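Spielküche mit weißem Tisch: Wohin mit dem ganzen Kleinkram?

Hallo zusammen, ich brauche mal eure Ideen. Im Juni haben wir die Spielecke neu gemacht, mit einem weißen Tisch vor der Wand, und seitdem wird da gekocht, was das Zeug hält. Leider sieht die Platte jeden Abend aus wie nach einem Großeinsatz. Es geht mir gar nicht um die große Kiste mit Spielzeug, die ist okay, sondern um das, was dauernd in Gebrauch ist: der rosa Becher mit Griff, der Kochlöffel, der Maiskolben, dazu noch eine Wasserflasche, weil Kochen anscheinend durstig macht. 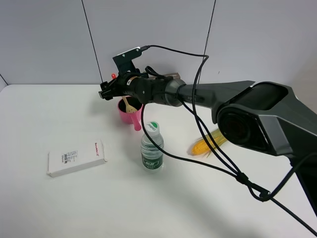
Ich hätte gern eine Lösung, die das Kind (3) selber hinkriegt. Im Möbelladen hat man mir den Rollwagen von Sorkora empfohlen, aber der ist mir zu wackelig. Haken an der Wand wären schön, nur möchte ich da eigentlich nicht bohren – die Wand besteht aus Platten, und ich trau mich nicht, irgendwo neben einer Fuge anzusetzen. Was macht ihr mit solchem Kleinkram? Und lasst ihr Schachteln auf dem Tisch liegen oder kommen die bei euch sofort weg?

Küchenzwerg21, 3. Oktober 2021

Musterloeffel

Oh, das kenne ich! Bei uns hat es geholfen, erst mal alles vom Tisch zu nehmen, was nicht zum Kochen gehört. Also wirklich alles, und dann nur zurücklegen, womit gespielt wird. Schachteln wandern bei mir ins Regal, auch die flachen weißen, die angeblich überhaupt nicht stören. Die stören nämlich doch, so ein Ding liegt schräg da und schon ist ein ordentliches Stück Arbeitsfläche weg.
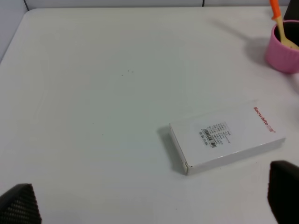
Bohren würde ich in deinem Fall auch lassen. Ich habe von Slanina so eine schmale Leiste zum Hinstellen, da hängen Löffel und Wender dran und die Kleine kommt gut ran. Griffe immer in dieselbe Richtung, das fand sie erst blöd und inzwischen schimpft sie mit mir, wenn ich es falsch mache :) Den Becher kannst du doch gleich als Löffelhalter nehmen, dann hast du schon zwei Sachen weniger rumliegen.

Zustix-Klebehaken hatte ich vorher auch mal, die sind mir nach einer Woche runtergekommen. Kann aber an meiner Tapete gelegen haben.

brummkreisel_mama

Ich seh das etwas lockerer. Bei uns darf tagsüber alles draußen bleiben, Pfännchen, Pfannenwender, Mais, und hinten an der Tischkante lehnen oder stehen eben auch mal Kartons, die sind dann der Supermarkt.
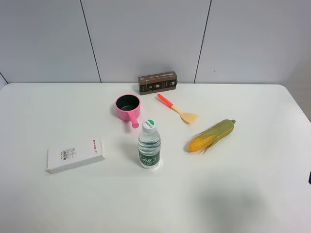 Abends wird eingesammelt, und zwar in ein Tablett mit Rand, das unter den Tisch passt. Am nächsten Morgen einfach wieder hochstellen, fertig. Kostet fast nix und das Kind kann es schieben, ohne dass was runterfällt (meistens jedenfalls). Nur die echte Wasserflasche würde ich woanders parken, bei uns wurde damit schon die Suppe verlängert und der Teppich gleich mit.

topfgucker

Regal von Musier kaufen, haben wir auch.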